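Pareo Whiteboard, Frameless, White

Last updated: 2nd October

The Pareo is a plain white dry-erase board sold without a frame or a fixed tray. It can be hung on a wall, stood on a ledge or laid flat on a table, and both long sides can be used as the top. We sell it to offices, classrooms, clinics and workshops, and to people who want one at home over a desk.

It is made by Fekavska and shipped from our Clenton warehouse. The Pareo replaces the older Pollock board, which had a metal rim and a molded tray. If you have Pollock boards on the wall already, the two look different side by side, so order enough of one kind for the whole room.

Surface

The writing face is enamel on steel. It takes magnets, and it wipes clean with a dry felt eraser for everyday use. Marks left on for a week or more may need a damp cloth. We do not recommend scouring pads, abrasive creams or anything with a rough side. If permanent marker gets on the board by mistake, write over it with a dry-erase marker, wait a few seconds and wipe both off together. Repeat if a shadow is left.

The surface has a low-gloss finish. Under ceiling lights it shows less glare than the Pollock did, but it is not a projection surface and we do not sell it as one. A projected picture will have a bright spot in the middle.

Marker colors

Any standard dry-erase marker works. Black and blue come off most easily. Red and green hold on longer, mainly when the ink has been laid down thick or the marker is close to running out. Customers who draw a lot in red tend to wipe at the end of each day and wash the board every other week.

Wet-erase markers can be used for lines that need to stay, such as a calendar grid or a seating plan. They come off with water only, and the dry-erase writing on top can be changed as often as you like.

Using it on a table

A good number of Pareo boards never go on a wall. Laid flat, the board works for group planning, kids' drawing, sorting index cards and sketching at full size. Four stick-on rubber feet come in the box. Put one at each corner, 2 inches in from the edges, and press for a full minute. Leave the feet off if the board will be hung later - the adhesive is strong and can lift the backing when it is pulled away.

Keep drinks off the board when it is flat. The face is not harmed by coffee, but liquid that runs over the side can get into the core and swell it, and that is not covered by the warranty.

Hanging it

The wall kit has four clips and the screws to go with them. The lower pair goes up first. Rest the board in it, mark the holes for the upper pair, take the board down and drill. Two people should lift the larger size. On drywall, use the anchors supplied unless you are going into studs. On brick or block you will need your own plugs.

Leave a small gap between boards hung in a row. Steel moves a little when a room warms up, and boards pushed tight together can bow at the joint.

Sizes and ordering

The Pareo comes in two sizes.

Small: order code 61. Fits above most desks and in the back of a closet door. Can be hung by one person.

Large: order code 200. For meeting rooms and classrooms. Ships on a pallet, so please make sure there is someone at the address to sign.

Spare clips are order code 310 and come as a full set. Erasers and markers are sold separately. The old Pollock tray does not fit this board, and there is no adapter for it. A magnetic tray is planned for November.

Warranty and returns

The writing face is covered against ghosting and peeling under normal use. The warranty does not cover dents, scratches from metal tools, or damage from tape left on the surface. Painter's tape is fine for a day or two. Packing tape is not.

Unused boards can be sent back in the original carton. Please keep the corner protectors until you are sure you want the board, as we cannot accept a return shipped without them. Check the corners before you sign for a delivery and write any damage on the driver's slip - claims made later are much harder to settle with the carrier.
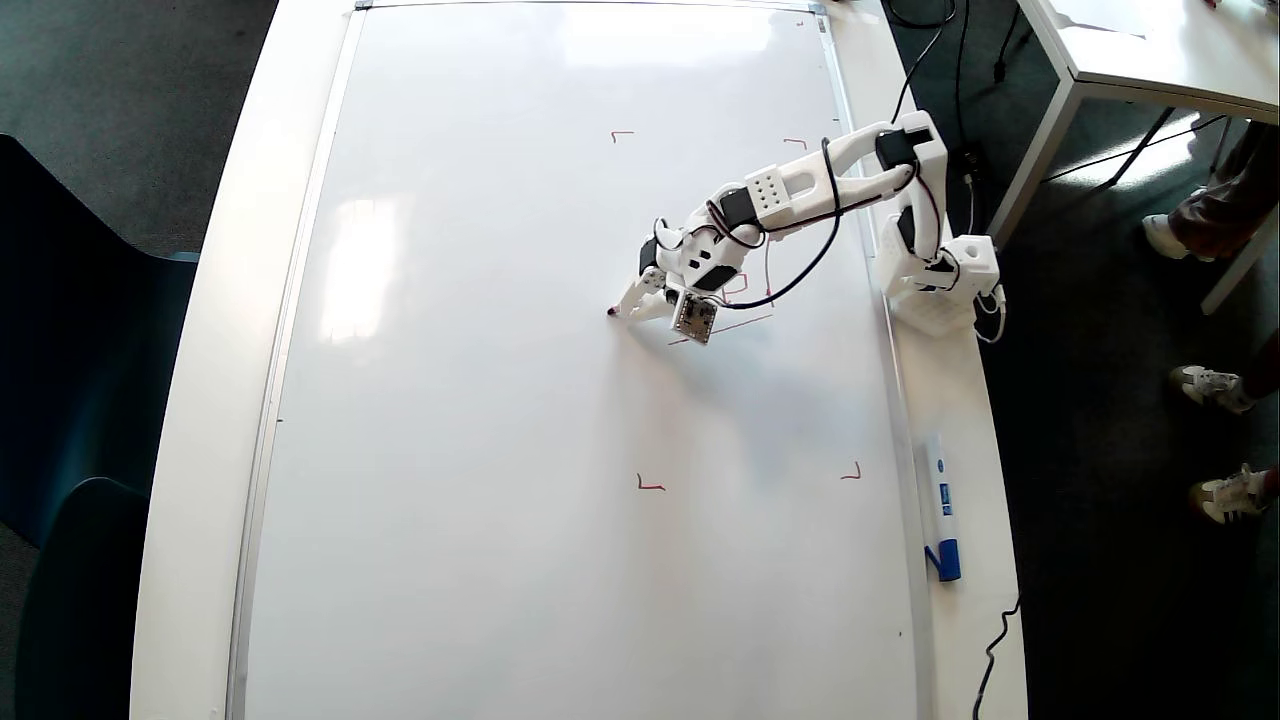

Large white board used flat on a table, with red marker.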